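Upstairs neighbor's Wi-Fi beats mine in my own kitchen
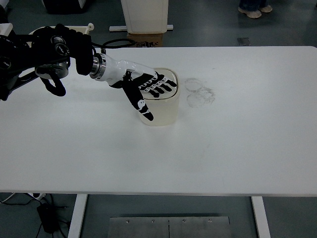

I moved into a two-bedroom in December and signed up with Zernatel, who promised me speeds I could retire on. Next to the modem I get 579. In the kitchen I get 9. The neighbor's network, meanwhile, shows full bars over the stove, which feels personal.

The router is a Trana, the tall one with the fins. It lives in the hall closet on the floor, behind the vacuum, next to the water heater. I've restarted it more times than I've called my mother. Do I need a new router, or one of those mesh kits? I'd like to stay under 128 dollars. I rent, so no drilling.

Posted by gandik_tenant, January 2021

nijs854
You have put a radio in a closet behind a tank of water and you want to know if the radio is bad.

Take it out of the closet. Put it up high – top of a bookcase, top of the fridge if you must, though I'd pick the bookcase – and run the test again in the kitchen. If the cable won't reach, buy a longer Ethernet cord to go between the modem and the router. The modem can stay in there with the vacuum.

Then log in to the router and look at the channel. If it's on the same one as upstairs, change it. On 2.4 GHz stick to 1, 6 or 11. Don't spend any money until you've done both.

slowlane
mesh. i got mesh and never looked back

plaidthermos
Agree with the first reply, mostly. Also check which band the phone is on in the kitchen. Mine used to hang on to 5 GHz through two walls out of pure stubbornness, and 2.4 was slower on paper but it loaded the recipe. Give the two bands different names and pick one yourself.

If you still end up wanting mesh, plug the second unit in halfway to the kitchen. I put mine in the dead spot first, and it very faithfully repeated nothing.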